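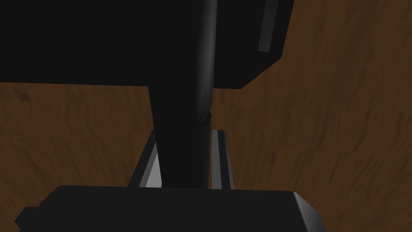 Oosthuizen schrieb uns dazu aus der Spätschicht, man könne den Greifer auch einfach laufen lassen, bis er klemmt, dann wisse man wenigstens sicher, dass er Fett braucht. Das Verfahren ist bekannt und wird in erstaunlich vielen Betrieben gepflegt. Für alle anderen gibt es den Wartungssatz Vistero 17.

Stand: Dezember
Von der Redaktion Technik, Plutumix

Wartungssatz Vistero 17 für Parallelgreifer mit Doppelführung

Der Vistero 17 ist ein Greifer für Leute, die wenig Platz und viele kleine Teile haben. Er schließt, er öffnet, und zwischendurch sammelt er in seinen Führungen alles ein, was in der Zelle herumfliegt. Dafür ist er nicht gebaut, er kann es aber sehr gut. Der Satz enthält, was man für einen vollständigen Durchgang braucht, und ein Faltblatt, das erfahrungsgemäß im Karton bleibt. Deshalb steht das Wichtigste hier noch einmal.

Lieferumfang

6 Abstreifer für die Führungen
1 Satz Fingerschrauben mit Sicherungsbeschichtung
1 Kartusche Führungsfett Restska
1 Pinsel, schmal
1 Einstelllehre für den Parallellauf der Finger
1 Faltblatt, siehe oben

Bestellnummer 658. Die Kartusche ist auch einzeln zu haben, der Pinsel leider nicht, obwohl er als Erstes verschwindet.

Wann es so weit ist

Unter normalen Bedingungen nach etwa 4000 Betriebsstunden. Normale Bedingungen heißt: kein Schleifstaub, kein Kühlschmierstoff, keine Kartonagen. Wer Kartons greift, halbiert das Intervall. Kartonstaub und Fett ergeben zusammen eine Masse, aus der man Dichtungen formen könnte, und genau das tut sie dann auch. Als Vorzeichen gelten ein Finger, der beim Schließen nachläuft, und ein leises Schaben auf den letzten Millimetern. Wird das Schaben lauter, ist es kein Vorzeichen mehr.

Vorbereitung

Den Arm in Wartungsstellung fahren, Greifer senkrecht nach unten, und so viel Abstand zur Tischfläche lassen, dass eine Hand mit Werkzeug darunterpasst. Danach Antrieb freischalten und gegen Wiedereinschalten sichern. Ein Zettel am Bedienpult ist keine Sicherung. Ein sehr großer Zettel auch nicht.

Unter den Greifer gehört ein Tuch. Die Fingerschrauben rollen gern, und sie rollen grundsätzlich in die Kabelwanne.

Reinigen und fetten

Finger lösen und so ablegen, dass links und rechts später noch zu unterscheiden sind. Altes Fett mit einem fusselfreien Lappen abnehmen, zuerst auf den Laufflächen, danach in den Nuten. Druckluft bleibt am Haken, sie bläst den Schmutz dorthin, wo man ihn beim nächsten Mal teuer wiederfindet. Bremsenreiniger greift die Abstreifer an und ist auch dann nicht freigegeben, wenn er schon immer genommen wurde.

Neue Abstreifer mit der Lippe nach außen einsetzen. Wer sie andersherum montiert, merkt das frühestens nach ein paar Wochen. Anschließend einen dünnen Film Restska auf beide Führungen streichen und die Finger von Hand mehrmals über den ganzen Hub schieben. Was an den Enden herausquillt, war zu viel und kommt wieder weg.

Finger einstellen

Finger aufsetzen, Schrauben handfest anziehen, Lehre einlegen, schließen. Liegt die Lehre auf beiden Seiten satt an, über Kreuz mit dem Drehmoment aus dem Faltblatt anziehen. Liegt sie einseitig an, noch einmal lösen und die Auflage prüfen. In den meisten Fällen klebt dort ein Rest von dem Fett, das man vorhin so gründlich entfernt hat. Alte Schrauben bitte nicht wiederverwenden, die Beschichtung hält genau einmal.

Zum Schluss den Nullpunkt neu anlernen und einige Leerhübe mit reduzierter Geschwindigkeit fahren. Erst dann wieder Teile zuführen, und zwar zunächst solche, an denen niemand hängt.

Passt nicht für

Ausführungen mit Faltenbalg und die ältere Baureihe mit einer Führung. Für die gibt es einen eigenen Satz, den wir auf Anfrage zusammenstellen. Bitte das Typenschild vorher abwischen und lesen.

Plutumix Ersatzteile und Service | Kontakt | Impressum | Alle Rechte vorbehalten | Nach oben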